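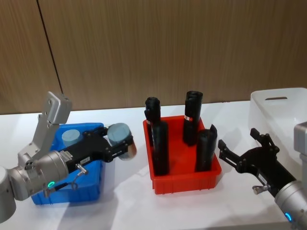
Histside travel FAQ – the questions I get asked most

27 comments | Share this

I get a lot of the same emails about my weeks on my own in Unumard, so I've put the answers in one place. If yours isn't here, ask in the comments and I'll add it when I've got wifi and a cup of tea!

Is it easy to get there without a car?

Easy enough, just slow. The bus from Tarketti is the 244, and it leaves from the far side of the station (I stood on the wrong side for ages my first time). It takes most of the afternoon, with one loo stop at a bakery. Buy the cheese pastry. Buy two.

Do I need to book the bus?

I never have, but I go in October when it's quiet. In summer I'd get a ticket the day before.

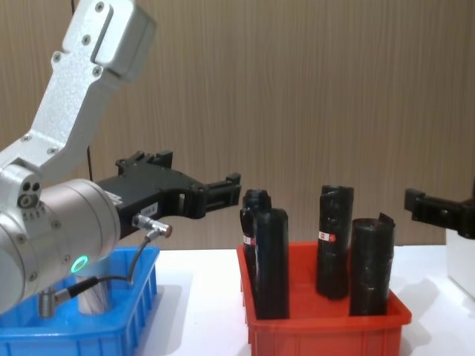 Bukola Tamuno wrote in to say that the Thursday bus fills up with people going home from market, and she ended up sitting on her rucksack in the aisle the whole way. So fair enough – book if you're going on a Thursday!

Where did you stay?

Guesthouse Kneževič, up the hill behind the church. There are 15 beds, the showers are hot if you get in before eight, and breakfast is bread, jam and as much coffee as you can stand. The hill is no joke with a heavy bag. There's a path with steps that cuts off the worst bend, but I didn't find it until I was leaving.
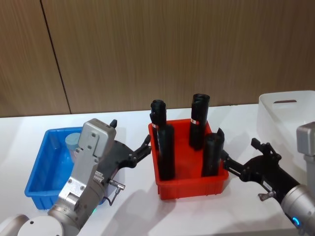
Blue, red and white bins along the table.

Did you feel safe on your own?

Yes, all the time, and I'm a worrier. I walked back from dinner in the dark most nights and the only thing that bothered me was a very loud goose. I did take a torch because the street lights stop well before the guesthouse does.

How much cash should I bring?

More than you think. The one cash machine was out of order for half my stay, and the cafés don't like cards for anything under 20. I'd bring 300 in local money for a week and keep some of it in a different pocket. 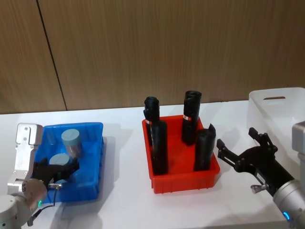

What do you pack?

I'm a carry-on only person these days and I still bring too much. One warm jumper, a proper raincoat, walking shoes that are already worn in, and a book to swap at the guesthouse. I sort everything on the bed the night before, a pile for wearing, a pile for washing stuff and a pile for "do I really need this?". If you like things tidier than that, a blue, a red and a white bin in a row like those would do the same job, though I'd only end up filling all of them and then sitting on my bag to shut it.

Will you go back?

I've already looked at the buses!

Share | 27 comments
Contact | © Histside | Back to top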